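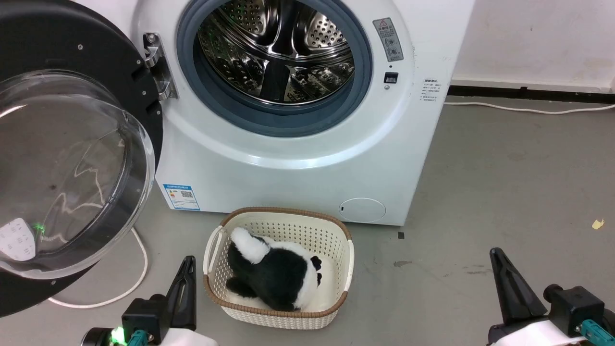 # The Passport Question at Nulholm

Jong-dae Shim had been a Nulholm player for 14 days when the club began describing him as a local. He had a rented room, a bus pass and a locker between the two Borbély brothers. He had not yet learned where to buy bread. The club's website called him "one of ours," and a season-ticket letter that went out the same week mentioned "our homegrown core" directly above his photograph.

Shim, a shooting guard with a quick release and a slow way of answering questions, found this puzzling. "I read it with a translator on my phone," he told me. "I thought maybe the phone was wrong."

The phone was fine. The regional league in which Nulholm plays lets a team dress three players who count as imports. Everybody else must qualify as domestic, either by passport or by a set of residency and training rules that runs to nine pages and has been amended every summer I have covered it. Shim's grandmother was born two towns over. That gave him a claim to papers, the papers gave him a domestic slot, and the slot gave Nulholm a fourth foreign-trained player in a league that supposedly stops at three.

None of this is cheating. I want to be clear about that, because the club's general manager was very keen that I should be. The forms were filed, the league stamped them, and Shim was in uniform for the opener. My trouble is with what the rule is supposed to be doing while all this goes on around it.

Ask the league and you'll hear that the import limit protects young domestic players. It has said so for years, usually in February, when rosters lock and parents of bench players start writing letters. I asked for the numbers behind the claim and was sent a brochure. It had a great many pictures of children dribbling.

So I went through the box scores myself, which took most of a week and a quantity of coffee I don't recommend. Last season 117 players appeared in at least one league game in a domestic slot. I then tried to work out how many had come up through a youth program within the league's own territory, and here the records get thin. Some clubs list a player's youth team. Some list his high school. One lists his zodiac sign. I'm not going to print a percentage I can't stand behind, but the group was smaller than the brochure would lead you to think, and the minutes they played were smaller still.

Ebise Ayele coached the under-18s at Nulholm for six seasons before leaving to run a program of her own at Plulari, a club with no senior team and no plans for one. She has watched the import debate from underneath.

"Every year they tell me there's a path," Ayele said. "I ask them to show me who walked on it. They show me the same boy every time. He's 26 now, he has a mortgage."

She doesn't blame the players who arrive on grandparents' birth certificates. Several have come to her gym on their own time to work with the kids, Shim among them. What bothers her is the accounting. A club that signs a finished player into a domestic slot gets the same credit, under the rule, as a club that spent eight years raising one. The first option costs a lawyer and some postage. The second costs gym rent, referees, vans, ankle tape and a coach's patience.

"If you pay people the same for both," she said, "they'll pick the postage."

Nulholm's answer is that winning keeps the lights on, and the lights are shared with the youth teams. There is something to that. The home opener drew 500 more people than the one before it, by the club's own count, and the club would like that put down to Shim. I'd put some of it down to free parking and an opponent from across the river, but he did score well, and the building was louder than I've heard it in a long while.

I was less convinced by the pregame video. It showed Shim in slow motion, walking along the harbor in a team scarf, while a deep voice talked about roots, blood and coming home. The crowd liked it. Shim watched from the tunnel with his hands on his hips.

He had been to the town once before in his life, he told me afterward, for a funeral, when he was small. He remembers a long car ride and a cousin's dog. His grandmother left as a young woman and, as far as he knows, never talked about it with much warmth. He is proud of her and curious about the place. He'd like to learn the language well enough to argue with officials. But he signed because Nulholm offered a two-year deal and his last team, Felix, had offered him ten months and a shared apartment.

"It's a good job," he said. "I'm happy to have it. I don't know why it has to be a movie."

I've turned that line over several times, and I think it's the most sensible thing anyone said to me while I was reporting this. Professional basketball at this level is work done by people who move often and get paid late. Some of them find a home in the process, and those stories are real, and I've written a few. Clubs have learned that the stories sell. They've also learned that a warm enough story keeps people from asking what the roster rule is for.

There are proposals to change it. One would tie a domestic slot to three seasons in a member club's youth program, with no exceptions for family background. It would be easy to police and it would be unfair to a lot of people, including kids who moved here at 17 and have no other home league to play in. Another would drop the limit altogether and pay clubs a bonus for every minute played by someone they trained. Ayele prefers that one. The general managers I spoke to prefer it too, right up to the point where they are asked who would fund the bonus.

My guess is that the league will do what it did last summer, adding a page and calling it reform. A tenth page would at least be a round number.

Shim's Wednesday sessions at Plulari have continued. He drives over after practice in a teammate's car and runs a shooting drill that the younger kids find boring and the older ones have started to copy. On the night I went, a guard of maybe 15 missed nine in a row from the left corner, said a word her coach pretended not to hear, and asked for the ball again.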